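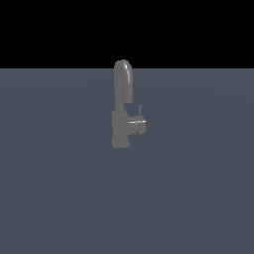
Home | Tickets | Log | Search

Filed under: Simulation › Tap task › Policy training
Reading time: 5 min

Ticket 1272: tap policy scores well on side view, falls apart on wrist view
Opened by: Jarmila Hájek
Status: open, workaround in place

Summary. We train the same tap-opening policy twice, once on images from the fixed side camera and once on images from the wrist camera. Everything else is shared: arm, controller, reward, the set of tap models. The side-view policy is lovely. The wrist-view one reaches, hesitates, and then drifts off to one side of the lever. I've spent two evenings on this and I think there is a really nice result hiding in it, so please read on even if you only came for the bug.

First check, the reset. I loaded the tap with no arm in the world and went through all 389 start poses on the Illow machine. Nothing fell over, nothing spawned under the floor. Reset is fine.

Second check, the contact model. Dalibor thought the fingers might be passing through the lever on some models, which would make the reward nonsense for both policies. I replayed the scripted controller with contact logging on and stopped it whenever a finger met the handle. The forces are sensible and the joint angle starts changing at the step we'd expect. So the physics can be left alone – good news, as I didn't fancy touching it.

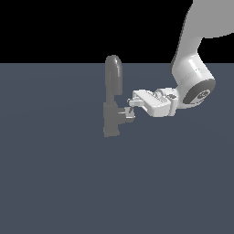
Irfan Govindasamy: Did you replay with the old gains or the Prerkola ones? The old set is softer and it might hide a slip. I'd want to see both before ruling contact out.

Fair point, and I hadn't. Run again with both sets this morning, same answer from each. The softer gains arrive a little later and that's all. Thanks Irfan, this is in the log now under "gains".

Third check, and here it gets fun. I dumped the raw wrist images for ten failed episodes and simply looked at them. The background is one flat colour from that angle. There is no horizon to lean on, so the network has only the handle and its mount to tell it how far away it is and which way it's turned. From the side you get the floor line for free in every single image. I had always assumed the closer camera must be the easier one!

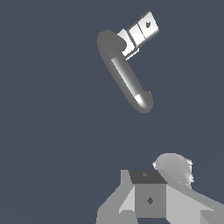
Wrist camera, before contact. Handle and mount at the top, gripper at the bottom.

To test the idea I did the cheapest thing possible and took the floor line away from the side-view policy. I painted the black part of its images in the floor colour and trained again from scratch. Success dropped, and the failures drift sideways in the same way the wrist ones do. I may have said something loud in the office.

Then the other way round. I gave the wrist policy one extra input, the direction of "up" in the camera's own coordinates. Three numbers, straight from the arm's joint readings, so it would cost nothing on real hardware either. Most of the drift went. It still overshoots on tall taps, and I haven't worked out why.

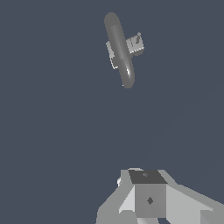 The overshoot only shows when the approach begins a long way from the lever. Start nearer and it behaves. My guess is that small errors in judging distance matter more when the first move is a big one, and the policy commits to that move too early. Silvia suggests capping the step length for the first 10 steps, which is easy to try. I'd also like to compare two wrist images from slightly different positions before it commits – a sort of quick look round.

Workaround for anyone blocked: turn on the up-vector input in the task config and keep start poses close. Old checkpoints won't load with it on, so retrain.

Still to do
- step cap, five seeds (Silvia)
- two-look version (me)
- repeat the painted-floor test on the Jasholm tap set (Dalibor)
- short write-up for the March meeting if the numbers hold

Please leave the ticket open until the Jasholm runs are back. If you have a wrist-view task of your own that drifts, add the up vector and post what you get here, good or bad. I'd love to know whether it carries over to drawers.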